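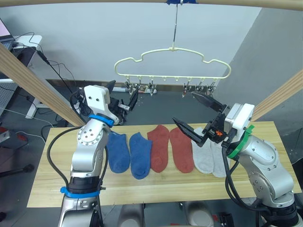 Call for participants: testers for the Provley two-arm laundry kit

Fudimum is a small company in Nollholm. We make the Provley, a kit with two robot arms for small work with clothes and textiles. At present the kit is learning to hang socks on a clip hanger. Before we offer it for sale, we wish to hear from people who have not built it and who will tell us plainly what is difficult to use. For this reason we are looking for 10 participants.

Who can apply

You do not need to be an engineer. We welcome people who work in a laundry, a hotel, a care home or a school, and also people who simply wash a lot at home. You should be 18 or older, be able to sit or stand at a table for one session, and be comfortable to speak and read in English. Good color vision is not necessary, but please mention it in your letter if red and green look the same to you, so we can choose other socks for you. Persons who work for another maker of robot arms cannot take part this time.

What you will do

Each session takes 45 minutes and has one participant. First you receive the printed guide and you set out the socks in pairs on the table, following the guide only. After this you start the program from the laptop and watch the arms work. You keep a short written record of what you see: which sock was taken, which clip it went to, and if you would accept the result in your own home. At the end we ask you questions from a form. There are no right answers in it.
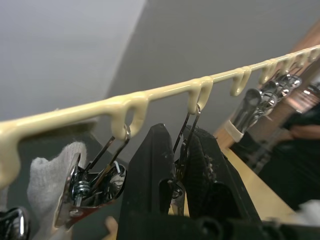
Gripper at the hanging rail, with a light grey item held in one of the clips.

The clips are the part where we need your opinion the most. They are ordinary metal clips with a spring, and a person opens them with two fingers without thinking. For the kit we must decide how much of the edge should go between the jaws, and how straight the fabric should hang. Our own team has looked at 1,462 attempts from the workshop and we do not agree among ourselves about what is "good enough". You will look at a selection of these attempts on paper and mark each one as yes, no or not sure.

Please do not wear loose scarves or long necklaces. During the program you stay behind the line on the floor, and a member of our staff stays with you with the stop button.

Place and time

The sessions are held in our workshop in Heywood, in March, between 9 a.m. and 6 p.m. The entrance is at the side of the building, next to the bicycle stand. There are four steps at the door. If steps are a problem for you, write to us and we open the loading door, where the floor is level.

What you receive

Each participant receives a payment after the session and the cost of the bus or train against a ticket. Participants who wish to continue can join the second round, which is about towels and small shirts. You can stop at any moment and you are still paid for the full session.

How to apply

Send us a short letter of half a page. Tell us what kind of laundry you do, how often, and which hours are possible for you. Please write "Provley testers, call 351" on the first line. A CV is not needed. We answer every letter, also when the places are already full.

Contact: Fudimum, Provley Testing, Nollholm | © Fudimum. All rights reserved. | Back to top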